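Ticket: Button sorting demos, left hand lets go early
Project: Nerano
Opened by: Hiyori Takagi
Assigned to: Leif Thorlacius
Status: Open, waiting on operator

Takagi: I'm teaching the two-handed button job by remote control. Push buttons start in the blue tray, left hand lifts one out, right hand looks after the red tray. On the green button the left fingers open before I ask them to. I have been told to relax my grip. My grip is very relaxed. Attached are two shots from the head camera.

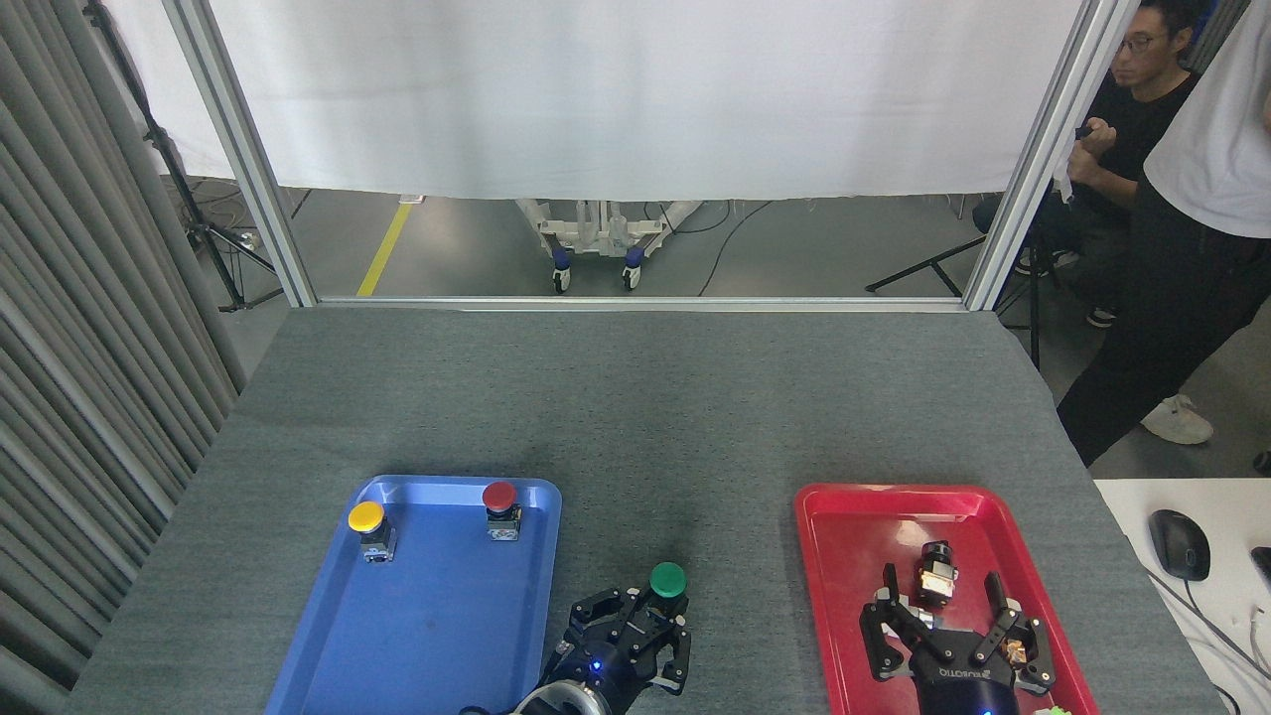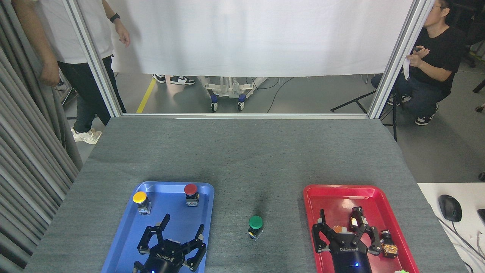 Attachments 1 and 2: green button held in the left gripper (1), green button standing on the felt between the trays (2).

Thorlacius: Thanks. Is it only the green one, or does the robot dislike all colors equally?

Takagi: Green most often. Yellow once, in January, and I may have sneezed.

Thorlacius: Please redo the glove calibration: hand flat, fist, hand flat, and hold each pose until the tone. People tend to treat the tone as a suggestion.

Takagi: Done. Ran 10 demos, bad release in 4. Before calibration I had no count, only feelings.

Khoo: Jumping in from Dedergate. We saw this on our rig. Check the release threshold in the operator profile. If Hiyori is logged in under Ferdinand's profile, the robot thinks she has Ferdinand's hands.

Takagi: I am logged in as Ferdinand.

Mösli: I wondered why my demo total was so good this week.

Thorlacius: Switched her to her own profile and calibrated again. The log still shows the left index finger reading "open" for a moment while the wrist turns. That's the glove talking. The gripper just does what it's told, poor thing. I've set the release delay to 2000 ms as a test.

Takagi: No early drops so far. Also no prompt drops. I open my hand over the felt, wait, consider my life, and then the button is released. These demos will teach the robot to hesitate.

Thorlacius: Agreed, don't save them to the training set. I'll put the delay back and send over the spare left glove. Until then please record right-hand work only, and tag the older green button demos "review" so Juwita can trim them.

Mösli: Can I keep the demo total?

Thorlacius: No.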